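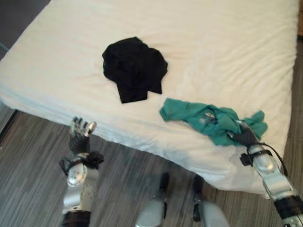 Pressemitteilung

Wäsche falten auf dem Bett: Wohnwerkstatt Ferkberg startet neuen Kurs für den Haushalt

Ferkberg, im Februar. Die Wohnwerkstatt Ferkberg erweitert ihr Programm um einen Kurs zum Falten und Einräumen von Wäsche. Das Angebot richtet sich an Menschen, die zum ersten Mal einen eigenen Haushalt führen, an Familien und an alle, bei denen sich saubere Kleidung auf Stühlen und Betten sammelt. Der Kurs umfasst vier Termine und findet in den Räumen der Wohnwerkstatt im Ortsteil Orham statt.

Gearbeitet wird am Bett. Die Kursleiterin Hiba Shboul hat sich bewusst gegen Falttische entschieden. »In den meisten Wohnungen gibt es keinen Tisch, der groß genug und dazu noch frei ist. Ein Bett ist fast immer da«, sagt Shboul. »Wichtig ist, dass das Laken glatt sitzt. Auf einer unruhigen Unterlage verzieht sich jedes T-Shirt wieder.«

Der erste Termin beginnt deshalb mit dem Beziehen der Matratze. Die Teilnehmenden üben, ein Spannbettlaken allein aufzuziehen: erst eine Ecke am Kopfende, dann die schräg gegenüberliegende Ecke am Fußende, danach die beiden übrigen. Leichte Falten werden mit dem Unterarm zu den Kanten hin ausgestrichen. Helle Laken haben sich dabei bewährt, weil sich dunkle Kleidungsstücke darauf gut abheben und Säume und Ärmel schnell zu finden sind.

Im zweiten Termin geht es um T-Shirts. Sie werden einzeln aus dem Haufen genommen, an den Schultern gefasst und ausgeschüttelt. Anschließend liegt das Shirt mit der Vorderseite nach unten auf dem Bett. Die Seiten werden zur Mitte geschlagen, die Ärmel zurückgelegt und das Ganze vom Saum her zweimal gefaltet. Bedruckte Shirts liegen am Ende mit dem Motiv nach oben und lassen sich im Schrank leichter unterscheiden. Die weiteren Termine behandeln Hosen, Pullover und Bettwäsche sowie das Einräumen von Schubladen und Fächern.

Grundlage des Kurses ist eine Umfrage, die die Wohnwerkstatt unter ihren Mitgliedern durchgeführt hat. 1.393 Personen beantworteten die Fragen zur Hausarbeit. Das Zusammenlegen der Wäsche wurde dabei häufiger als lästig genannt als das Waschen selbst. »Die Maschine läuft nebenbei. Das Falten bleibt liegen, oft tagelang«, sagt Gemma Bortolotti, Leiterin der Wohnwerkstatt. »Viele haben uns geschrieben, dass ihnen das nie jemand gezeigt hat.«

Pro Kurs werden neun Personen aufgenommen. Jede und jeder bringt zehn eigene Kleidungsstücke mit, gewaschen und getrocknet, aber nicht gebügelt. Mindestens zwei davon sollten T-Shirts sein. Bettwäsche wird gestellt. Vorkenntnisse sind nicht nötig. Kinder ab dem Grundschulalter können in Begleitung eines Erwachsenen teilnehmen und belegen keinen eigenen Platz.

Die Anmeldung ist ab sofort im Büro der Wohnwerkstatt möglich, persönlich oder telefonisch. Ein Einstieg nach dem ersten Termin ist nicht vorgesehen. Bei großer Nachfrage wird ein zweiter Kurs in Dunleavy angeboten.

Ansprechpartner für die Presse:
Cletus Baptiste
Wohnwerkstatt Ferkberg, Öffentlichkeitsarbeit

Abdruck honorarfrei, Belegexemplar erbeten.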